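The Gremport Playhouse will reopen in September with a new staging of "The Lodger's Trunk," a three-act drama that has not been seen in the city since the company's founding season. The production will be directed by Neusa Amaral, with Solange Fontes in the central role of Mrs. Kruger, a widow who lets out rooms in a harbor town and keeps a careful record of everything her tenants leave behind.

Rehearsals are to begin over the summer in the company's studio on Priler Street. Six actors will share the play's 19 speaking parts, an arrangement that Ms. Amaral first used in a workshop reading presented to subscribers. The script has been shortened, and a prologue spoken by a customs officer has been removed entirely.

"The play was written for a company that could afford a crowd on the stairs," Ms. Amaral said. "We have kept the stairs and asked the audience to supply the crowd."

Much of the second act takes place in a single bedroom, where Mrs. Kruger sorts through the belongings of a guest who left without paying. Ms. Fontes, who has appeared in four previous productions at the Playhouse, described it as the longest stretch of silent acting she has been asked to perform. She is alone onstage for most of it, and the first line of dialogue arrives only when a second lodger knocks.
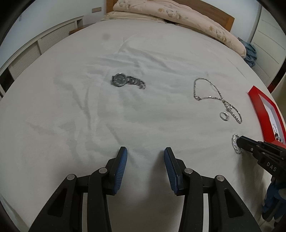
Jewelry spread over an off-white bedsheet.

The reopening follows a renovation of the main auditorium, which now seats around 400. The old balcony rail has been replaced, the lighting grid has been raised, and the orchestra pit — unused for most of the past decade — has been covered to extend the stage toward the first row. The smaller Makberg Room will continue to host readings and student performances, and its schedule will be published separately.

Music for the production will be played live by a cellist and an accordionist seated at the side of the stage. The score draws on dance tunes mentioned in the original stage directions, several of which survive only as titles and have been newly composed.

Following the run in Gremport, the company intends to take the production to two other coastal towns, with a reduced set and the same cast. Dates for the tour have not been confirmed.

Tickets go on sale to subscribers on 7 May 2021 and to the general public one week later. Holders of tickets for last season's canceled performances may exchange them at the box office or by telephone at extension 2533.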